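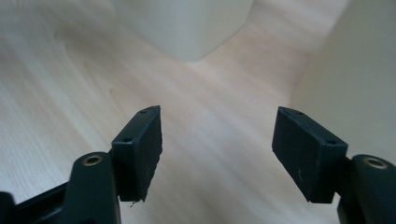 By Hélène Vachon, Furnishings Review Desk
Feb 4, 2020 | Filed under: Tables and Desks

The Juhl worktable is sold by Zollbridge as a general-purpose table for reading rooms, classrooms and shared offices. The Mutemside Public Library placed three of them in its ground-floor study area in November, and this review reflects their use by staff and visitors from that time to the present.

Assembly

The table arrives in two cartons. The printed instructions are clear up to the point where the legs meet the side rails, where the drawing shows the bolts entering from the wrong side. Kwesi Gbeho of our building services office assembled the first table in 16 minutes and the remaining two in less. All tools are supplied except a rubber mallet, and one is needed.

Surface and finish

The top is light wood with an oiled finish. It is pleasant to write on and does not throw glare under ceiling lights. Pencil marks lift with a damp cloth. Ballpoint ink does not, and readers who expect heavy use by schoolchildren should plan on desk pads. Small items such as paper clips, index cards and glue sticks are best kept in clear tubs, as the table has no drawer and Zollbridge does not offer one.

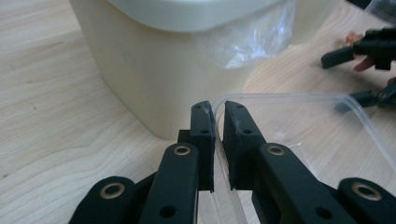

Stability

With four adults seated, the table holds steady. Leaning on one corner produces a slight sway — less than in the older Furkport model it replaced, but enough to be noticed while writing. Tightening the rail bolts after the first month reduced it. The leveling feet have a short range and were of little help on the sloping floor near our north windows.

Price and recommendation

The Juhl costs $408, with delivery charged separately. Replacement feet and bolts may be ordered by mail. We recommend the table for adult study areas and staff rooms. For children's rooms, a table with a sealed top would be the better purchase.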